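Categoria: Entrevistas | Costura e ofícios

Dalva Furtado costura sacolas de pano em Carmont desde que fechou a confecção onde trabalhava. Começou com 2 máquinas na sala de casa. "Eu fazia barra de calça. A sacola veio por encomenda de uma paróquia, e a paróquia vizinha quis também", conta.

O algodão ela compra cru e manda tingir. Prefere gramatura alta, que segura o peso da feira. "Tecido fino abre na alça em poucos meses. Aí a cliente volta reclamando, com razão." 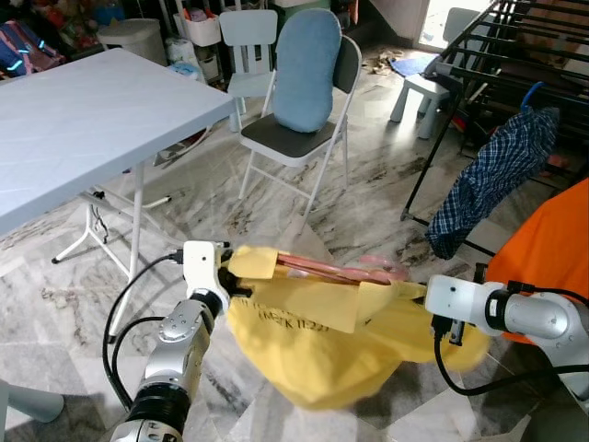
Dezembro é o mês mais puxado. No último, foram três encomendas grandes e ela recusou a quarta. A estampa fica com Florêncio Marinho, que tem a serigrafia na mesma rua. "Ele reclama quando a frase é comprida", diz Dalva.

Sobre ensinar o ofício, ela não tem pressa. A sobrinha já corta os moldes e está aprendendo a pregar alça.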